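Storing old passports, tickets and landing papers at home

Last revised 4/7/24

Most families with a crossing somewhere in their past have a bundle of papers to go with it: passports, ship's tickets, inspection cards, baggage labels, a few photographs with a studio stamp on the mount. The notes below cover handling, flattening, copying and boxing them in an ordinary house. They don't cover repair. Torn or mouldy items should go to a paper conservator, and until then they should be kept apart from the rest in an envelope of their own.

Before you start

Clear a table larger than you think you need. Wash and dry your hands. Cotton gloves are not recommended for paper, as they snag on torn edges and reduce feeling in the fingertips. Nitrile gloves are suitable for photographs and negatives. Use a soft pencil for notes and keep pens in another room.

Write down the order in which the papers were found. A ticket folded inside a passport may be the only evidence of whose ticket it was. If the bundle is tied, note the order before untying it, then keep the string in a small labelled envelope.

Removing metal and rubber

Steel paper clips rust and the rust transfers to the sheet. Slide a strip of polyester film under each side of the clip, hold the paper flat and ease the clip off along the film. Staples should be opened from the back with a thin blade, one leg at a time. A staple remover of the office kind will tear old paper.

Rubber bands that have gone hard can be snapped and lifted away. Where one has stuck, leave the residue alone. The same applies to adhesive tape – old tape can sometimes be lifted with a fingernail, but it usually brings the surface with it.

Passports and other bound booklets keep their staples unless these are actively rusting. Removing them changes the object, and the pages then have to be held together some other way.

Flattening folded sheets

Large sheets such as passenger contracts were commonly folded into eight to fit a pocket. They can be opened if the paper bends without cracking. Try one corner first. If it cracks, stop.

Place the opened sheet between two pieces of clean white blotting paper, put a board on top and add weight evenly. A couple of hardback books will do. Leave it for a week, then change the blotters and leave it for another. Don't iron it, and don't steam it over a kettle. Many official stamps were made with inks that run at the slightest damp, and the purple ones are the worst.

Wax seals and embossed stamps must not go under a board. Cut a hole in the upper blotter to clear the seal and weight the sheet on either side.

Copying

Make one good copy of everything, front and back, including blank backs with a pencil mark on them. A flatbed scanner at 600 dpi is adequate for papers and for most prints. Bound passports should be photographed, as pressing them open on the glass breaks the spine.

For photographing, use daylight from one side with the room lights off. Mixed light gives a colour cast that is tedious to correct. Lay a ruler beside the item and keep it in every shot.

File names should be plain numbers matched to a written list. Names and places belong in the list, where spellings can be corrected later. Transliterated surnames in particular may appear three ways across one set of papers, and all three should be entered as written. Our own list began with 104 items and the numbering had reached 1202 by January, once each page and each reverse had been given its own line.
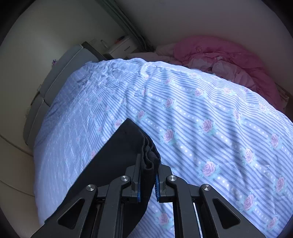
Rania Salem disagrees with the advice on numbering. Her view is that a booklet should have a single number with the pages lettered after it, as the list otherwise becomes impossible to read, and she adds that her grandfather's seaman's book took up more than two screens of the spreadsheet before she changed the system. Either method works. The important point is to choose one and apply it throughout.

Folders and boxes

Use acid-free folders, with up to 20 sheets in each. Newspaper cuttings go in a separate folder, as newsprint discolours whatever is next to it. Photographs go in individual polyester or uncoated paper sleeves. Avoid PVC wallets, which can be recognised by the shower-curtain smell.

Boxes should be filled enough for the contents to stand or lie without slumping. We use the Zoltiro flat box with a drop front, which weighs 785 grams empty and fits a standard bookcase shelf. A half-empty box should be packed out with crumpled acid-free tissue. Cheaper card boxes are acceptable if everything inside is in folders.

Label the box on the short side in pencil. Put a printed copy of the list inside the lid and a second copy elsewhere.

Where to keep them

An inside cupboard in a lived-in room is the best place in most houses. Lofts are too hot in summer, and garages and cellars are too damp. Keep the box off the floor, away from outside walls and pipework. A cheap humidity meter in the cupboard is worth having – readings between 35 and 55 per cent are satisfactory, and steadiness matters more than the exact figure.

Open the box twice a year and look for silverfish, new brown spots and any musty smell. Replace the tissue if it has yellowed.

Showing papers on the wall

Frame a copy. Daylight fades ink and dye within a few years, and glass sold as UV-filtering slows this without stopping it. A good print on matt paper is hard to tell from the original at normal viewing distance. If an original must be displayed, use a window mount so that the paper doesn't touch the glass, hang it on a wall that gets no direct sun and put it back in its box after three months.

Lending or giving to a museum

Local history museums vary in what they accept. Many prefer papers with a known name and route, and some will take scans only. Ask for the collecting policy before sending anything. Christos Economou offered a set of harbour passes to the museum at Soltberg and was asked for the written list first, so it is sensible to have this ready.

For a loan, get a signed receipt stating the item numbers, the condition of each item and the return date. For a gift, ask whether the family will receive copies and whether the museum may dispose of the items later. Never post originals in a padded envelope alone. Put them between two sheets of stiff board, taped together outside the edges of the paper, and use a tracked service.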